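Wednesday, April 21, 2021

Notes plus data card for the Kekel two-hand kit, tried on household cloth. Written fast, will clean up when I get a free afternoon. If a number in here disagrees with `meta/summary.csv`, trust the csv.

Maintainer: Pantelis Nikolaidis. Hardware notes: Giang Lưu. Reseller we dealt with: Giannakopoulos, the Stirkport office.

## What's in the repo

- `takes/` — one folder per take, left and right streams side by side
- `meta/` — summary, per-take flags, operator codes
- `calib/` — calibration files per unit, named by the number on the unit's label
- `review/` — our notes on the kit, unedited, some of it cranky
- `tools/` — sync script, viewer, the resize thing Kadir wrote

No policy weights. Those live with the Drenum group and they haven't decided on terms. Ask them, please, I can't send them.

## Short version of the review

Bought the kit for cloth work. Good at cloth. Charging is bad, software is okay once you stop using the bundled viewer. Would buy again, would haggle harder.

What we liked:

- Fingers. Tall, yellow, grip thin cotton without chewing it. Replacements come off with a normal screwdriver.
- Wide view. You get the fingers, the cloth and a good chunk of the room in one shot. Other hand is often in view too, handy for checking sync by eye.
- Number label on every unit. Sounds dumb. Saved us twice when the calib files got mixed up.

What we didn't:

- Charging dock takes one unit at a time. For a kit sold as a pair.
- Trigger spring is stiff out of the box. Softens up after a week or so of use, but the first takes have a jerky close and you can see it in the width signal.
- Manual assumes you're on a lab bench. Nothing on beds, sofas, floors, laundry, anything soft under the work.
- Firmware updater needs its own cable. Not the charging cable. Not in the box either.

## Numbers

| thing | value |
|---|---|
| takes recorded | 1285 |
| takes kept | 1000 |
| max frames per clip after trimming | 1000 |
| garments used | 36 |

Yes the two 1000s are a coincidence. Kept set was cut to a round number on purpose, frame cap is a default in the sync script and I never changed it.

The dropped takes are mostly sync loss, then trigger held half closed, then people talking on the phone mid-take. Flags are in `meta/flags.csv`. Dropped takes aren't uploaded, but I have them on a drive if someone wants failure data.

## Tasks

Three tasks, all cloth on a soft surface.

1. `spread` — garment starts bunched, ends flat enough to fold
2. `fold_half` — flat garment, one fold, sleeves can do what they want
3. `stack` — folded piece goes on top of another folded piece

`spread` is the biggest and the messiest. Success was judged by the operator pressing a key at the end, then checked by Christos on a sample. He's stricter than the operators. Where he disagreed we kept his call, see column `ck_override`.

T-shirts, pillowcases, a few towels, kids' pajamas. Nothing with zippers except two hoodies that got in by accident and stayed.

## Recording setup

Two units per operator, one in each hand. Homes, not a lab — bedroom or living room, whatever light there was. Operators got a one-page sheet and a short practice round. The sheet is `review/operator_sheet.pdf` and it is ugly.

Rules we gave:

- keep both units in front of you
- start with fingers open
- don't tidy the room first
- stop if the light on either unit blinks fast
- wear what you like

Background clutter is wanted. Patterned covers too. Thin light cloth over a busy print is where our earlier set fell apart, so we asked for more of that.
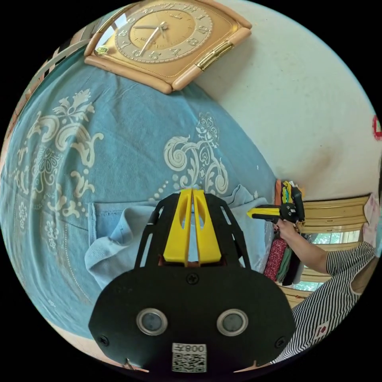 Unit 008 again, with the T-shirt laid flat: 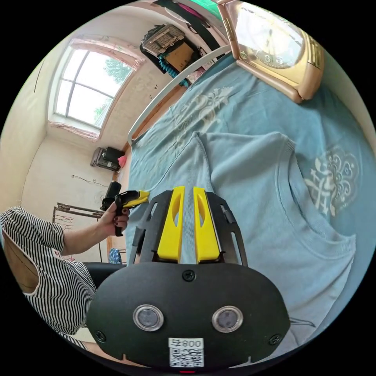
**Can I use the kit with just one hand unit?**

You can, for `spread` on small items. Pair the single unit on its own and set `mode: solo` in the config, otherwise the sync script sits there waiting for the second stream and never times out. Folding with one unit is painful and we don't recommend it. Giannakopoulos will sell a single unit if you ask, it isn't on their price list.

## Setup, the way we do it now

The manual's order is wrong, or at least it didn't work for us. What works:

```
1. charge both units fully, one after the other (sigh)
2. power on left, wait for steady light
3. power on right, wait for steady light
4. run tools/pair.sh
5. open and close each trigger a few times, full travel
6. run tools/check_width.py
7. record
```

Step 5 matters more than it looks. If the trigger hasn't hit both ends since power on, the width values come out scaled wrong and nothing warns you. Lost most of a morning to this in October. Takes from that morning are not in the set.

Step 6 prints OK or BAD. If BAD, power cycle, start from 2. If still BAD, screws. Check the ones on the plate, they back out a little with use and the finger mount shifts. Giang snugs them by hand at the start of each day. Don't overtighten, he cracked one.

## Cleaning

Lint gets in the finger slots. Dry brush. We tried canned air and it pushed the lint further in. Wipe the lens rings with a soft cloth, no alcohol, it leaves a haze and the haze shows in every frame after that.

## Data format

Per take:

```
takes/<id>/
 left.mp4
 right.mp4
 left_pose.csv
 right_pose.csv
 width.csv
 note.txt (may be empty)
```

- video is round fisheye, not undistorted. Undistort with the matching file in `calib/`
- pose is in the left unit's start frame for both hands
- `width.csv` has both units, seperate columns, in mm
- time is in seconds from the first shared frame
- operator codes are letters, no names, don't ask

`note.txt` is free text from the operator. Mostly blank. Some are in Greek, a few in Vietnamese, left as is.

## Known problems

- Right pose drifts in long takes when the unit is pointed at a plain wall for a while. Not enough texture to track. Flag is `drift_r`.
- Left too, less often. `drift_l`. I forgot this flag in the first upload, it's there now.
- Some takes the other hand covers the garment for most of the clip. Kept them. Real use looks like that.
- Auto exposure jumps when a window comes into view. No manual exposure setting on this kit. We asked Kekel support, reply was polite and said nothing.
- Fisheye edge is soft. Don't trust anything you measure out there.
- A handful of clips have the trigger jerk from the stiff spring, all early ids. If you want clean closes, skip those with `early=1`.

## People and privacy

Everyone in the set signed a form. Arms, hands and shirts show up, sometimes more than that when one unit swings toward the operator. Faces blurred by script then checked by eye. Gerasimos did the checking and he is thorough but if you find one he missed, open an issue with the take id only. No screenshots in the issue please!!

Audio is stripped. All of it. Don't ask for it back.

People could pull their takes at any point and two did. Those ids are skipped in the numbering, so gaps are normal and not a bad download.

## Use it for

- bimanual cloth policies
- garment segmentation under clutter, if you label it yourself
- checking your fisheye code against something uglier than a checkerboard

## Don't use it for

- anything about the people in it
- grasp force. There is no force channel. Width only, and width on cloth tells you very little
- benchmarking Kekel against other kits. We only had this one

## Would we buy it again

Covered at the top but people keep emailing so, longer answer. For cloth in homes, yes. The units are light enough to hold through a session, the fingers suit fabric, and the pairing held up once we had the power-on order straight. For small hard parts, look elsewhere, the tips are too wide and the slot catches on edges.

Budget for a second dock. Budget for spare fingers. The reseller was fine on delivery, slow on questions. Ask for Stirkport, the main office bounced our emails around for days.

Drenum had the kit before us and warned about the cable. We didn't listen. Get the cable.

## Changes

- added `drift_l`
- fixed swapped left/right in one batch, ids listed in `meta/swapped.txt`. If you downloaded before this, re-pull that batch
- viewer no longer crashes on emtpy note files (thanks Kadir Eren)
- Christos Koutsoukos' second pass on `fold_half` merged
- operator sheet v2, still ugly

## To do

- second pass on `stack`, only half checked
- undistorted preview clips, low res
- write down the calibration steps properly, right now they're in Giang's head and one text file
- licence file. Research use only for now, treat it as that until the file shows up

Issues are open. Pull requests fine for `tools/`, for anything under `meta/` write to Pantelis first so we don't step on each other.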